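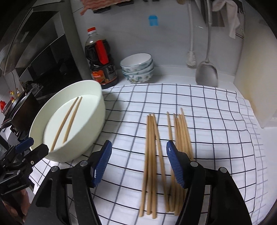 How Do You Teach a Robot to Tidy Up Chopsticks?

Reading time: 5 minutes
15 shares | 2 comments

Picking up a chopstick is easy for most people. You look at it, you reach out, and your fingers close on it. You probably can't explain how you did it, and you don't need to.

A robot can't do it that way. Someone has to teach it. At the Stimholm open day, visitors could see how the teaching starts, and they could try part of it themselves.

Where does it happen?

A lot of the teaching at Stimholm happens in a kitchen. On the day of the visit there were bowls stacked by the wall, a brush and a spatula hanging up, and a wok on the stove side. The job was chopsticks. Most of them were on a checked cloth on the counter, and two were in a pale green basin.

Kitchens are good places for robots to learn because there are so many kinds of things in them. Some are hard and some are soft. Some roll. Bowls fit inside each other, and brushes bend.

What are the black tools?

They are called hand-held grippers. "Gripper" is the word for the part of a robot that holds things, like a hand. A hand-held gripper is the same sort of thing, but there is no robot behind it. A person holds it and makes it open and close.

Each gripper has two sides that move toward each other. At the tips are blue pads with thin ridges on them. Look at the sole of a sneaker and you will find ridges there too. They help it grip the floor. Ridges on a pad help it hold on to something smooth.

The metal pins you can see in the black parts are pivots. A pivot is a point that something turns around. A pair of scissors has one pivot in the middle. A gripper has several, so its parts can swing together when it opens and closes.

Why not just use your hands?

Your hand has five fingers, and they can bend in many ways. The robot that will do this job has a gripper with two sides. If people showed it how to pick up a chopstick with five fingers, it could not copy them.

So the person teaching has to work with the same kind of hand the robot has. That way, any move the person can make is a move the robot has a chance of making too.

What does the robot learn from?

A camera on the gripper records what is in front of it while the person works. The tool also keeps a record of where it moves and how wide its sides are open. One turn at a job, from start to finish, is called a demonstration.

A computer program then studies many demonstrations. It looks for what goes with what. When the chopstick is at a slant, how does the gripper turn? When the pads reach the chopstick, how far do they close? Bit by bit the program gets better at choosing the next move.

One demonstration is not enough. If you only ever saw one dog, you might think all dogs were brown. A program that has only seen chopsticks lying straight may not know what to do with a crooked one. For this reason the people at Stimholm move things around between turns. The chopsticks go in different places and point in different directions.

Tanko Lawal runs the kitchen table at the open day. He told one group that mistakes can be useful too. "If I drop one and pick it up again, the program can learn what to do after a drop," he said.

Why are chopsticks hard?

Chopsticks are thin, so the pads have to close in the right spot. They often lie close together, and it is easy to grab two when you wanted one. They also roll. If one pad touches before the other, the chopstick can move away.

They are thicker at one end than the other as well. The gripper has to close a little more at the thin end than at the thick end to hold on.

Using two grippers can help. One can hold something steady while the other picks up or puts down. You do this too. Think about how you hold a jar with one hand and turn the lid with the other.

What could visitors do?

Children aged 8 and over could have a turn with a gripper. Each turn lasted up to 30 seconds, and the job was to move a chopstick from one place to another. Many people found that they moved too fast at first. It worked better to line up the gripper, stop, and then close it.

There were three more tables to visit:

Sasix is a robot arm that sorts buttons by color.

Cotix is a small robot on wheels that follows a line of tape on the floor. You could lay the tape yourself.

Balaskas is a wall of old grippers that you can open and shut by hand. One has pads made from bicycle tire.

Try it at home

You need two rulers, a pencil and a cup.

1. Hold one ruler in each hand.
2. Put the pencil flat on a table.
3. Press the ends of the rulers against the two sides of the pencil and lift.
4. Put the pencil in the cup.

Now wrap a rubber band around the end of each ruler and try again. Is it easier? Next, put three pencils side by side and try to lift only the middle one.

You can also write down every move you make, as if you were telling a robot. Ask someone else to follow what you wrote and do nothing extra. You will soon see which steps you left out.

Words to know

Gripper: the part of a robot that holds things.

Pivot: a point that something turns around.

Demonstration: one turn at a job, done by a person so that a robot can learn from it.

Program: a set of instructions that a computer follows.

The next open day at Stimholm is in October. Children need to bring an adult.

Posted Sep 4, 2019

Contact Stimholm | Copyright Stimholm Open Days | Back to top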